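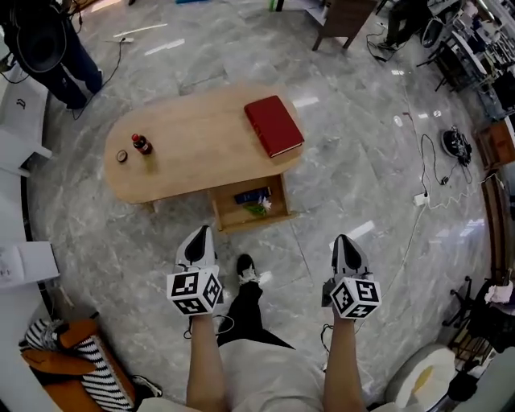
The Long Way to Drurnham

Afshin Ahmadpour had been writing his travel blog for the best part of his working life, and in all that time he had never once been asked to read aloud from it. So when the letter came from the library at Drurnham, inviting him to give a talk on a Saturday evening to a room with 40 chairs in it, he read it standing up, and then sat down and read it again with his glasses on.

He said yes, of course. He then did what he always did before a journey, and made it longer than it needed to be. The train would have had him there by lunch. Afshin took the bus, and then the other bus (the one that goes round by the reservoir and stops for anybody who waves), and he got out his notebook and wrote 01/08/2026 at the top of a clean page, as happy as a boy let out of school.

At the reservoir a woman got on with a box of lettuces and sat down beside him, though there were plenty of other seats.

"You're writing," she said.

"I'm going to Drurnham," said Afshin, "to talk about the places I've been."

She asked him which places, and he told her about Arier, where it had rained for three days and the landlady had taught him to pluck a goose, and about the harbour at Urska in December, with the ice knocking against the boats all night like someone who wanted to come in. He had written 700 words about that harbour once, and a man in Orakzai had sent him a very kind message about it, and they had been writing to one another ever since – mostly about soup.

"And have you written about here?" said the woman.

Afshin looked out at the water, and the brown hills, and the sheep all lying down along one wall.

"No," he said. "I've only ever gone through it."

"Well, I get off at the chapel," she said, "and you could carry these lettuces."

The talk was not until half past seven. He shut the notebook, put it in his coat, and took hold of the box.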